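Saturday

Slept until six, then up with my stomach. No fever. The scale at the clinic on my last visit had me down again, so I am supposed to write down what I eat and when the cramps come. Plain toast at seven, half a banana at ten, both stayed put.

The scan is booked for 36 days after the last infusion, over at Plinddale. Rui Bragança at the front desk went through the prep with me on the phone and was patient about it. No food for six hours before. Water is fine. No long walks the day before, and I should bring a sweater for the waiting room.
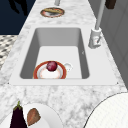

I asked him about the metformin and he said to call the diabetes nurse, he can't answer that one. Left her a message. My sugar this morning was 200, too high for the scan if it stays there. I wrote it on the chart next to the others.

Cramps at two, mild. Lay down with the heating pad and read some of the leaflet from Fliminus. It says the inflammation can show up on the scan along with everything else, and that the doctor will want to know about any diarrhea beforehand — so this diary may be good for something. 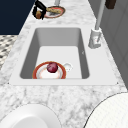
Nurse called back at four. She wants morning readings all week and will decide on the pills after that. Room 302, second elevator. Soup for supper, no cramps so far. Bed early.

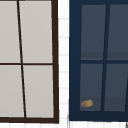 The two windows, brown and blue.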